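Addressing and patching moving heads for a small hall rig

Quick one, as I keep getting asked. Written after the Friday get-in at Colley, so excuse the state of it.

What you need: the desk, DMX cable (proper stuff, not mic cable), a terminator, the fixture manuals, a paper plan. Do the paper plan. Really.

1. Pick your mode first

Most heads have at least two modes, basic and extended. Ours are 19 channels in the extended one. Set the mode on the fixture menu BEFORE the address. Some units drop back to address 1 when you change mode and you'll be up the ladder again.

2. Work out the addresses

First head at 1. It uses 1 to 19. Second head starts at 20, third at 39, fourth at 58. Fifth would be 77. Dimmers I start at 100, easy to remember and leaves a gap. Write the number on tape and stick it on the yoke where you can read it from the floor.

If two fixtures do exactly the same thing, you've given them the same address. If one does something mad, like strobing when you tilt, it's an overlap or the wrong mode. Check those before you blame teh cable.

3. Cable it

Desk to first head, out of that into the second, and so on. No Y-splits. Need to branch? Use a proper splitter. Terminator in the last one. Kirsty Ashworth ran the Ullham rig without one for a whole panto and got away with it, I wouldn't.

4. Patch on the desk

Find the right profile. Name, mode AND channel count should match the fixture menu. Patch head 1, bring up intensity, open the shutter. Nothing? Nine times out of ten the shutter is closed. Then pan, tilt, colour. Then next head.

5. Flip what needs flipping

Heads hung the other way round will pan backwards. Invert pan in the patch, not in the fixture, or the next person gets a nasty surprise. Same for tilt.

6. Set focus positions

Grab all heads, point them centre stage, save as a position. Then down left, down right, and the back wall. Four is plenty to start. Name them.
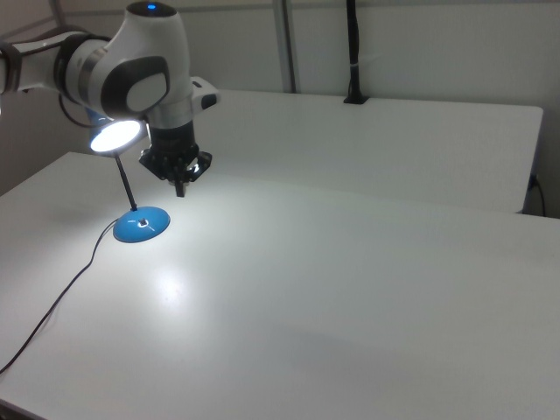 Blue desk lamp, white table.

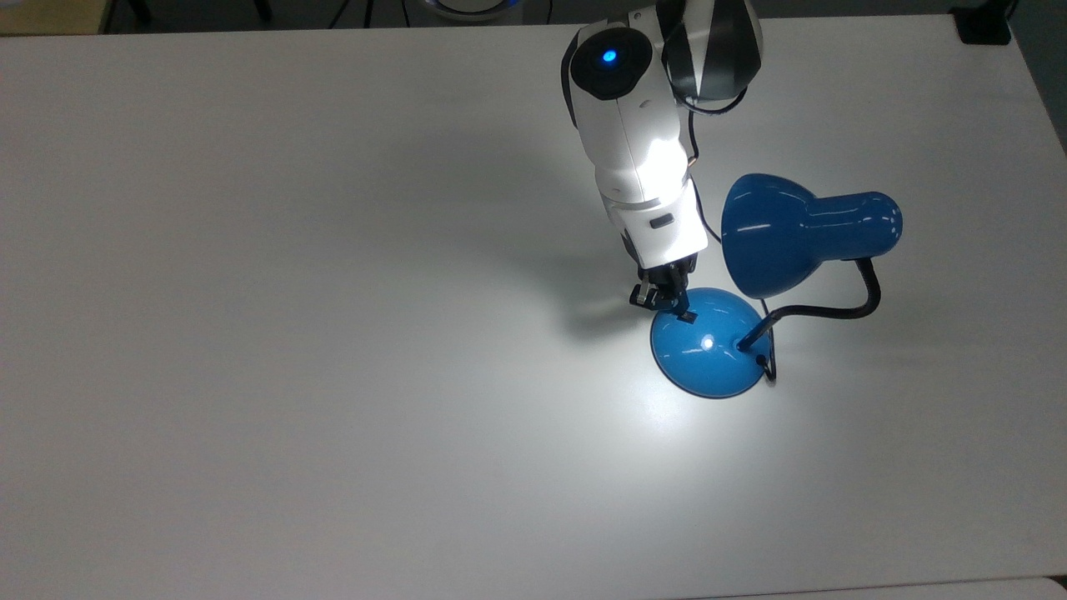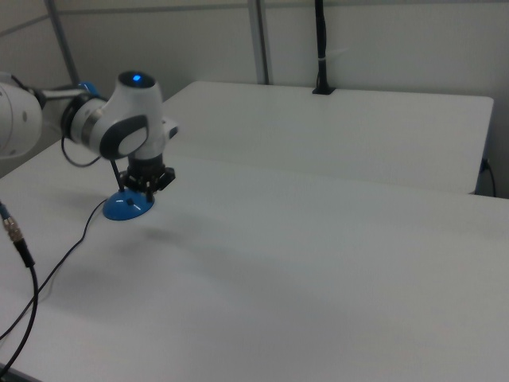

7. Save it. Twice

Save to the desk, then to a USB stick, then take the stick home. Put the venue in the file name, I have three files called "newshow" and no idea which is Jokholm.

Common snags

Head resets itself mid cue: power, usually. Look at what else is on that circuit.

Everything flickers: bad cable early in the line. Swap the first one, then the second, till it stops.

Colour is one step out: wrong profile version. Luana Moura found a newer one on the maker's site and that fixed ours strait away.

Movement looks jerky: check 16-bit pan and tilt are both patched, you may have picked the 8-bit profile.

Gobo stuff and colour chases in the next page, when I get to it.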